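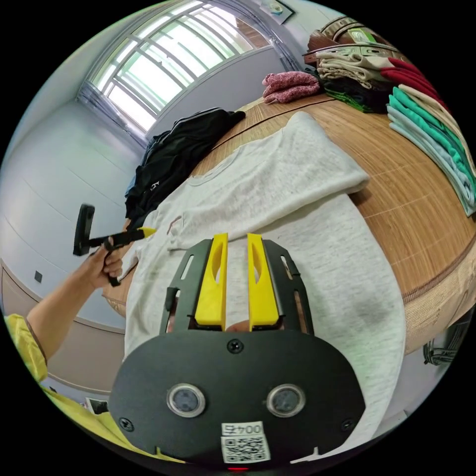

둥근 탁자 위에 펼쳐 놓은 회색 스웨트셔츠. 탁자 안쪽으로 개어 놓은 옷들이 쌓여 있다.

생활 > 동네소식 > 나눔·재사용

인데티 생활관, 겨울옷 나눔 앞두고 의류 정리 시작

12월 | 제르나소프 생활소식 편집부

제르나소프의 인데티 생활관이 겨울옷 나눔 행사를 앞두고 기증 의류 정리에 들어갔다. 생활관에 따르면 지난달부터 접수한 옷은 200점이 넘는다. 접수 창구는 이달 중순까지 열어 두며, 정리가 끝난 옷부터 차례로 1층 나눔방에 진열한다.

정리 작업은 창가 쪽 방에서 이뤄진다. 들어온 옷은 탁자에 한 벌씩 펼쳐 얼룩과 보풀, 목둘레 늘어남을 살핀 뒤 접는다. 스웨트셔츠처럼 두께가 있는 옷은 소매를 몸판 위로 넘겨 접고 다시 반으로 접는다. 바지는 바지끼리, 셔츠는 셔츠끼리 쌓고 비슷한 색을 한데 모은다. 탁자 한쪽에는 베이지색 바지와 붉은색 옷, 민트색과 연한 파란색 셔츠가 개어져 쌓여 있다. 적갈색 니트도 그 옆에 놓였다.

옷을 거는 대신 개어서 내놓는 방식은 올해 처음이다. 지난해에는 옷걸이가 모자라 외투와 얇은 옷이 한데 섞였고, 치수를 찾기 어렵다는 의견이 많았다. 생활관은 올해 외투만 걸고 나머지는 선반에 올리기로 했다. 선반은 인근 목공방 플리스테디코가 만들어 보냈으며 한 칸에 옷 40점까지 들어간다. 치수표는 선반 앞면에 붙인다.

기증할 수 있는 품목은 스웨트셔츠, 니트, 셔츠, 바지, 외투다. 속옷과 양말, 이불은 받지 않는다. 세탁을 마친 상태로 가져와야 하며 단추가 떨어진 옷은 단추를 함께 넣어 주면 된다. 수선이 필요한 옷은 따로 모아 다케다 수선실로 보낸다. 수선실에서 돌아온 옷은 행사 둘째 주에 진열할 예정이다.

나눔방은 오전 10시에 문을 열고 오후 5시에 닫는다. 한 사람이 3점까지 가져갈 수 있고 입장 인원은 한 번에 40명으로 제한한다. 번호표는 오전 9시 30분부터 정문 안쪽에서 나눠 준다. 장바구니는 각자 준비해야 한다. 입어 볼 수 있는 공간은 나눔방 안쪽에 마련하며, 입어 본 뒤 가져가지 않는 옷은 입구 쪽 바구니에 넣으면 된다.

행사 뒤 남는 옷은 봄까지 생활관 창고에 보관한다. 보관하는 동안에도 겨울옷이 필요한 주민은 안내 창구에 신청할 수 있다.

기사 제보 및 문의: 제르나소프 생활소식 편집부 | 무단 전재 및 재배포 금지 | 맨 위로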